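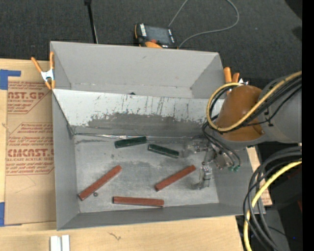 Green and reddish-brown blocks in a divided gray bin. The dark patch is on the lower part of the inner panel.

Leave the wear on the bin alone

There is a habit in small shops and parts rooms of treating a scuffed bin as a bin near the end of its service. I think the habit is wrong and that it costs money. A scuffed bin has a recorded history on its surfaces, and a person who can read that history will make better decisions about layout, part size and replacement than a person who orders a new one each June because the old one looks bad.

Start with where the wear is. In a divided bin the load rarely falls evenly. The upper part of a sloped divider can stay white for a long time while the lower part is rubbed through to a dark, ragged patch. Parts slide down and come to rest at the foot, and whatever reaches in for them also works near the foot. A patch low on the panel therefore says that the slope is doing what a slope is for. If the same patch were at the top edge, I would want to know what was being dragged over the divider and why it was not lifted clear.

Scratches are a separate matter from rubbing. Rubbing is broad, has soft borders and comes from many light contacts. A scratch is narrow and comes from an edge or a corner. Thin vertical scratches above a rubbed area suggest hard edges traveling up and down the panel. They do not weaken it in any way I have been able to measure. They do hold dirt, and that matters if the parts are painted or have to be clean for the next step.

The floor wears last in my experience, and it is the surface people misjudge most. Dark smudges and pale worn spots look alike from standing height. They should be separated before anyone makes a decision. Wipe the floor with a damp cloth. A smudge will lighten. A worn spot will stay as it was. I have seen a bin written off at Trullholm on the strength of smudges alone, and the floor under them was sound.

The crease at the base of each wall deserves more attention than it gets. Flat wall and flat floor meet there, the material is bent or joined, and a crack will start there before it starts anywhere else. Press along it with a thumb. If it moves, retire the bin. If it has only a few marks, leave it in service. A metallic strip along a seam should be checked for a lifted end, which will catch a sleeve or a small part.

Now the contents. Wear is one argument for keeping a bin; stray parts are an argument for looking into it more often. Long blocks in a shared compartment settle at whatever angle they land, and the space between them collects small items. A nut or a washer beside the end of a bar is easy to miss and easy to sweep out with the dust. Two sizes of long part can share a floor without trouble as long as they differ in color as well as length. Small hardware should not share it at all. Put it in a cup.

The usual objection is appearance. Visitors see a gray bin with a dark patch and assume neglect. The site at Erkden replaced its bins on that ground at 75 dollars each and did nothing about the loose hardware, so the new bins had the old problem and cleaner walls. I would have spent the money on cups and a label printer.

A second objection is that worn surfaces shed material into the parts. It is a fair one. The test is to run a white cloth along the patch and look at it. At Vallejo we did this after some 400 loads on one bin and the cloth came away with ordinary gray dust, the same as from the unworn wall. Where the cloth picks up flakes, the bin should go.

My rule has 2 conditions for replacement: movement at a crease, or flakes on the cloth. Color, scratches and scuffs on a rear wall are outside the rule. They can be written down with the month and compared at the next check, and the bin goes back on the table.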